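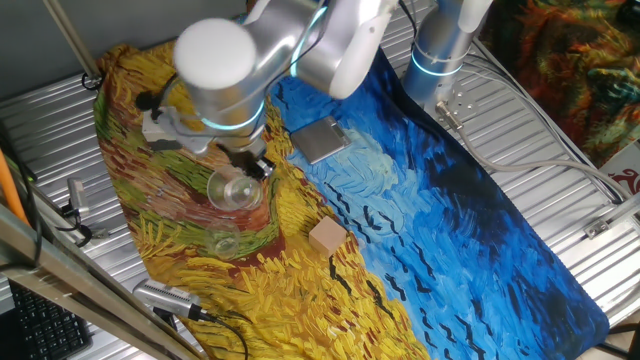 Painted table mats: frequently asked questions

Which painting is on the large mat?

It is Van Gogh's wheatfield with the crows. The yellow wheat and the winding path are on one half, and the dark blue sky with the small black birds is on the other half. We print it edge to edge, so there is no white border. Other painters are in the Zelletti series, which has its own page.

Can I put drinking glasses directly on the print?

Yes, you can. The ink is fixed in the fabric and a cup does not mark it. Please remember that a clear cup is hard to see on such a busy pattern. When it stands on the red and green strokes, you can easily knock it over with your sleeve. If you have small children at the table, we recommend coloured cups.

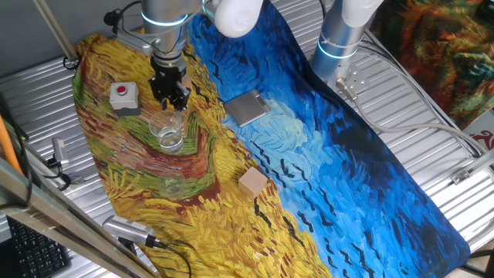 How do I wash the mat?

Wash it by hand in lukewarm water with a little mild soap, and dry it flat. Do not wring it, and do not use bleach. The tumble dryer is too hot for the print.

My mat curls at the edges. Is it a fault?

It is not a fault. The mat is rolled when we send it, and the fabric keeps this shape for some time. Turn it with the picture down and leave it overnight with a few heavy books on it. In most homes it is flat by the morning. If the corners still come up, you can iron the back side on the lowest setting, with a thin towel between.

Can I use it on a table that is not smooth?

Yes. Garden tables, slatted tables and ridged metal are all possible. The mat will lie over the ridges, but it has no rubber on the back, so on metal it can slide a little. Holger Hägglund in our Jirnholm workshop sells a thin underlay which you can cut with normal scissors. Ask for the Haugen underlay when you order.

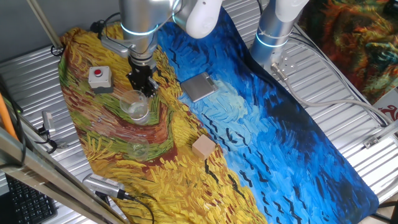 Wheatfield mat on a ridged metal table, with clear cups and a wooden cube.

What happens if I spill water?

Take a dry cloth and press, do not rub. Plain water leaves no stain when you dry it the same evening. Coffee and red wine are more difficult – rinse the place with cold water first and then wash the whole mat as described before.

Will the colours become pale in the sun?

After some summers, a little. The blue is stronger than the yellow in this respect. If your table stands by a south window, turn the mat from time to time so that both ends get the same light.

Do you make other sizes?

The standard large mat is 176 cm long. There is also a runner, which is 43 cm wide and shows only a part of the painting. For other sizes please write to Yu-ting Lui, who prepares all special orders. These cannot be returned – we cut them only for you.

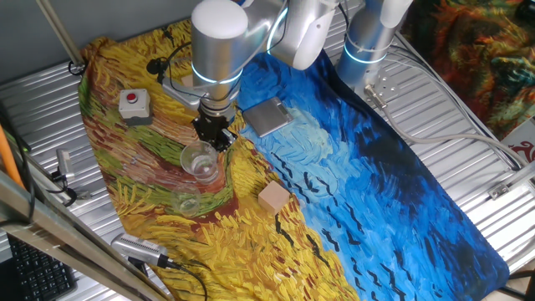
Delivery and returns

We send from Prosow every working day, and orders that arrive before noon leave the same day. In October we are closed for two weeks for stocktaking. Unused mats can be returned in the original tube. Please put the order number inside the tube and also on the outside.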